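Boards > Gear & Storage > Balls > Loose balls and cans, what do you do

Print this thread | E-mail this thread

**trernow_lefty**
ok so Wednesday after the doubles I tip everything out on the counter like always. Wilson 3s mostly. Question is the old one. Back in the can or into a bucket?? I've been canning them, wife says bucket, brother says toss the can the minute it's open.
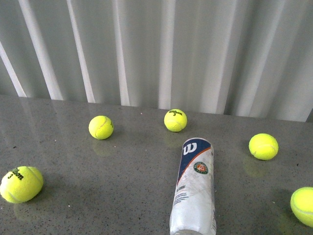

Reading time: 2 min

Also does anybody sort by number. I play 3s with 3s so they dont get mixed up with the next court. Bag in the garage has 34 balls in it right now and half the numbers are rubbed off.

**PlureraPete**
Bucket. Done. Can is trash once the seal pops, it holds zero pressure after that. Putting them back does nothing.

**netcord775**
disagree w/ Pete. No it won't keep them lively, sure. But a can keeps dirt and dog hair off and it fits the side pocket of my bag. Bucket doesn't fit anything. I write the month on the lid, June cans are hitting partners, anything older goes to the serve basket.

**trernow_lefty**
Lids are my problem, I lose them. And a can on its side with no lid, balls go everywhere. Stone-look counter is pretty but slick, they roll if you breathe on it

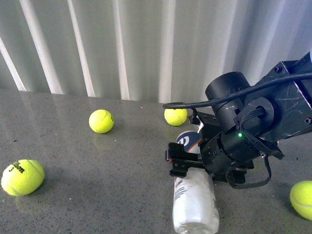

Four balls and a can on the speckled top

**PlureraPete**
so put a towel down. Or, again, bucket.

**Ruby-Lee Bright**
I coach the kids' hour so I go through a lot of these. Sort by feel first, number second. Drop two from shoulder height next to each other, low one goes in the dead pile. Takes a minute. Dead ones are fine for minis and chair legs. And please dont cram a ball into a bent can, they get stuck and then you're sawing plastic.

**netcord775**
+1 on bent cans. Once the side is creased it never sits right again

**trernow_lefty**
well mine's pretty crumpled. Still stands up though, clear plastic, label's on there. Recycle or keep? 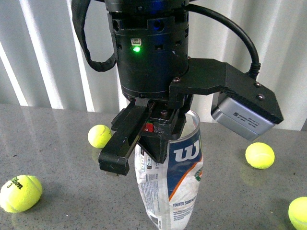
**What to do with a crumpled can**

**Ruby-Lee Bright**
Splitting this off because it comes up every month. Crumpled = recycle, if your town takes it. Ours does, lid goes seperate. Check for a metal rim first and watch your fingers.

**PlureraPete**
finally some sense

**netcord775**
or cut it down and keep grips and dampeners in it. I have three going

**trernow_lefty**
fine. Good balls in a new can, dead ones in a bucket, everybody wins except my brother

Comments (3)

**baseline60:** mesh bag. why is no one saying mesh bag

**Tronditska_open:** Pete is right about the pressure, wrong about everything else

**parn_836:** do the numbers even mean anything? always thought it was quality lol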